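Dec 13, 2023

Zakevham wants 700 dollars a month for Tamiru, its kitchen-counter arm service, and says setup takes one visit. We spent a morning in its Flarndale test room and put our doubts to the product lead.
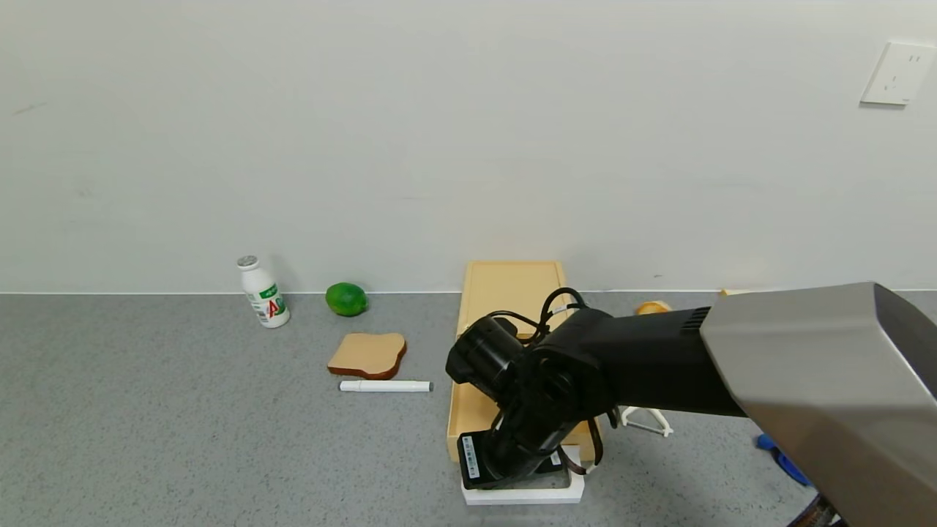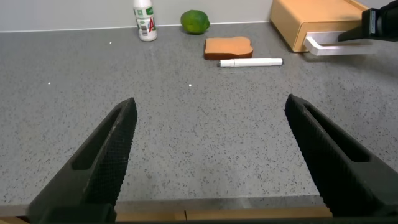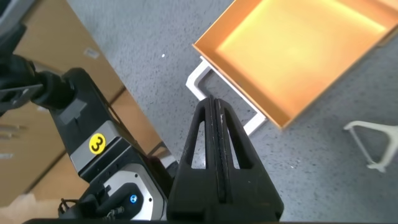
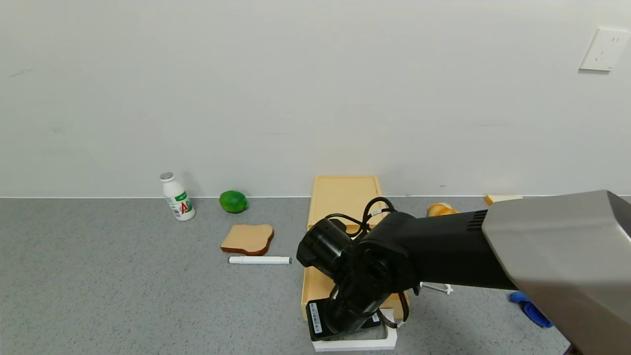
Tamiru at the test room in Flarndale.

Why a lime and a toy slice of bread? "They're cheap and they don't spoil," the lead told us. Fine, but my kitchen has soup in it. "Soup is on the list for March." It was on the list last March too.

The company quotes 577 training sessions. Asked how many were in a customer's home, the lead paused. "Five. We'd like more." And who pays when something gets dropped? "The contract covers the arm." It doesn't cover the dish, I pointed out. "No, not yet."

Lelleva, the rival service, charges less and promises less. The lead called it "a toy." I'd want to see both in a crowded kitchen before agreeing.

There is a minimum term of two years. Could a buyer get out early? "We'd talk about it," the lead said. I asked for that in writing and am still waiting.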